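Who owns the pictures on your page?

If you run a small site for a band, a gallery or your own drawings, sooner or later you'll put up something that somebody else made. I love this topic (yes, really!), and after our January meetup in Pulville so many of you wrote in about it that it gets its own item.

Start with the simple part. The person who makes a picture usually holds the copyright, even if you paid for the print or were handed the file at a party. Owning a copy and having permission to publish it are two separate things.

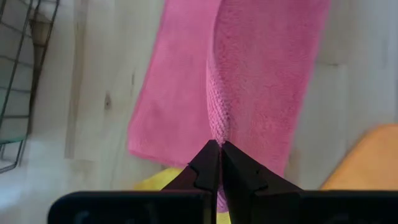
So ask, and ask in writing. A friendly two-line email does the job: which work, where it will appear, for how long, and how the artist wants to be credited. Borislav Petek, who looks after the Prellis online gallery, keeps every reply in one folder, and when he moved 892 works to a new site he had to chase only 12 people. Twelve! 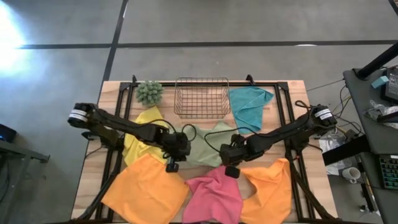

Two robotic arms over a table, with a green towel in the middle.

Watch for the word "online," too. A yes for your website may not cover a printed calendar or the cover of a record. When Sidance put out its last booklet, six of the drawings needed a fresh okay, and all six artists were happy to give it.
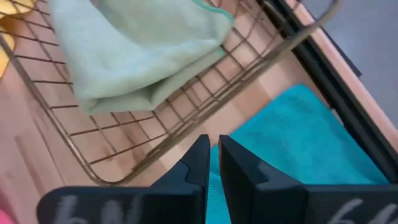

Wire basket and a bit of teal towel, seen past the gripper fingers.

Credits deserve some care as well. Put the name right by the work if you can, spelled the way the artist spells it, and fix mistakes the same day you hear about them. The Todorova pages do this beautifully, with a tiny line under each piece and a full list at the back.

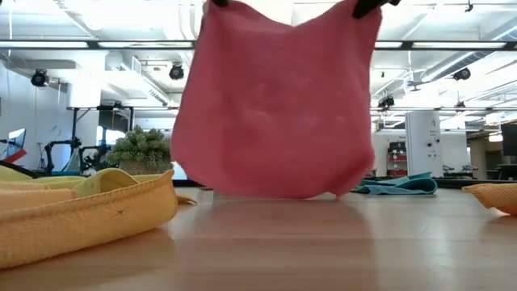

We've put together a sample permission email you can copy and change as you like. Reply to this newsletter and I'll send it over, along with the credit list layout that goes with it.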